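The Dresser Problem

By Iona Yule

Every kitchen has one surface that takes the hit. In mine it's the dresser. Long, wooden, bought in 2017 from a house clearance in Gurnidside and carried up the steps by two people who aren't speaking to me now. For 90 dollars I thought I'd solved storage forever.

Ha.

What I'd bought was a landing strip. Mail, keys, half a bag of rice with a clothespin on it. And spices. Mostly spices. Little jars that wander out of the cupboard when you're cooking in a hurry and never go home again. By spring I couldn't have put a dinner plate down on it.

So I called Morven Carnegie, who sorts out other people's kitchens in Vudatcombe and the towns up the valley. She's done it for years, charges by the afternoon, brings her own dishcloths. First thing she did was open my jars and smell them. One after the other, not a word. Then she handed me the paprika.

"What's that smell like to you?"

Dust. It smelled like dust.

"There you go," she said, and it went in the trash.

Her rule is smell first, date second. Whole spices hang on for years if you keep the lid tight. Ground ones fade a lot sooner, and a jar that lives next to the stove fades faster still. Nutmeg, whole, she'll keep practically forever. Ground ginger she has no patience with at all.

After the sniffing comes the dresser top. Everything off. Wipe it, dry it, leave it bare overnight if you can stand to. I could not stand to, I lasted til supper. Then one thing goes back, and it has to be the thing you reach for most. For me, the round spice rack.

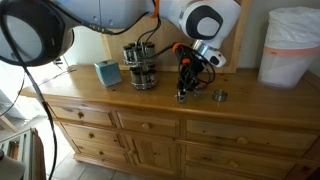 Morven likes two tiers and no more. Three and you forget what's up top. Round is good because you can come at it from any side, and metal is good because turmeric wipes off it, mostly. The jars you use daily go on the upper level, the baking stuff below. Cinnamon and cloves can sit down there until the holidays for all she cares.

What about the strays? There are always strays. A jar that doesn't match the others, a tin you kept because it was a nice tin. Her answer is a time limit. They can stay out on the wood while you're cooking, then they go in the rack or they go in the drawer. "Out isn't a place," she told me, more than once. I've started hearing it in my sleep.

Short tins are the worst, she says, they're too wide for most racks and too low to see behind anything. She uses hers for the odd bits. Bay leaves, a few dried chilis, twist ties. Keep it near the front and look in it once a month.

Labels. We argued about labels. I wanted pretty ones, I'd seen a set from Zanuver with little leaves on. Morven uses masking tape and a marker, name on the side, month on the bottom. Tape comes off when you refill. The leaves don't, apparently, not without a long soak and some swearing. I bought the leaves anyway and she was right, it was a mistake, I've still got glue on two lids.

The wood needs looking after too. Spilled oil under a jar will leave a ring if it sits. She rubs hers with a soft cloth and a bit of beeswax polish in May, when the windows can stay open, and puts felt dots under anything metal. I forgot the felt dots. Theres a scratch. It joins the other scratches.

My sister over in Bainbridge asked if I was going to do the cupboards next. I said probably. The cupboards have the lentils in them, and I'm not ready to talk about the lentils.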